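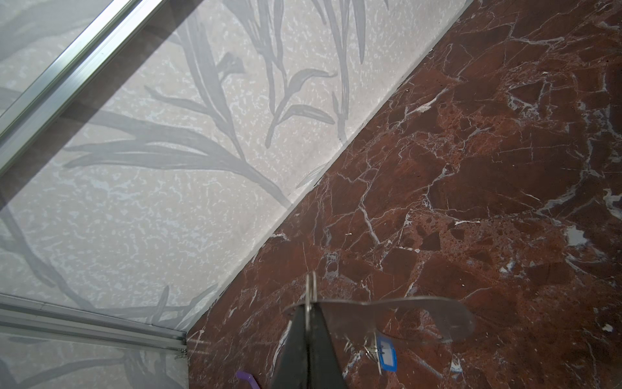

By Clémence Picard, Vasseur Pool Systems

Vasseur Pool Systems today announced the Draltari, a variable-speed circulation pump for residential in-ground pools. The pump replaces the single-speed Veritz, which leaves production in October. Orders placed for the Veritz before then will be filled as written.

The Draltari moves up to 123 gallons per minute at full speed and accepts 2-inch plumbing on both the suction and return sides. Owners can store six speed programs on the control panel, each with its own start time and run time. The factory setting runs the pump at 50 percent speed from 8 a.m. and steps up to full speed for a short skimming period at noon.

"Most service calls on the older pump came down to air at the strainer lid," said Ekrem Toprak, product engineering manager at Vasseur. "We changed the lid thread and moved the O-ring groove to the body – the ring stays put when the basket comes out for cleaning."

The housing keeps the Veritz bolt pattern and port height, so existing equipment pads do not need to be recut. Pools with an attached spa will need the separate valve actuator kit.
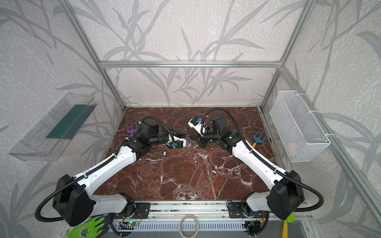 The wiring compartment has been enlarged and opens from the side. A bonding lug is fitted on the motor frame. Installation must be carried out by a licensed electrician or pool contractor, and local code takes precedence over the printed manual.

Aditz Supply will handle distribution to pool builders and service companies. Monique Vidal, who heads the pool equipment line at Aditz, said replacement seals, baskets and lids for the Veritz will remain in stock for six years after the last unit ships.

The Draltari carries a two-year limited warranty from the date of installation. Damage from freezing, dry running or unbalanced water is excluded.

Dealer price sheets and dimensional drawings are available from Maxence Sabatier in the Vasseur trade sales office.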